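Tips for getting a two-arm kit to tidy your hats

I've had the Baltden tabletop kit going since November, and caps are still my favorite job for it! If you're thinking of renting or buying one, a few things I picked up along the way:

Start with stiff caps. A floppy crown folds under the fingers and you'll be re-running the same pickup all evening.

Use shallow, clear bins. Tall ones make the arm reach up and over, and it loses its nerve — mine did, anyway. I got a pair from Jirnby and they wipe clean with a damp cloth.

Give each arm its own bin. The kit can share one, but the arms wait on each other and everything slows to a crawl.

Go slow the first day. I keep mine at 20 percent speed for any new item, then bump it up.

Check the cables before every session, especially at the elbow. A loop that snags will spoil a good run (ask me how I know).

Stick with one color of cap while you're learning. Mixed colors can come later, and they're so much fun once the basics work.

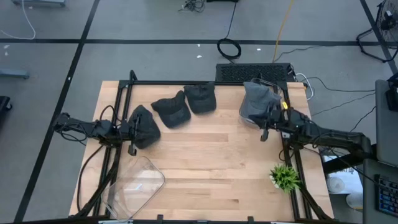

Four dark gray caps, two clear bins and both arms on the job.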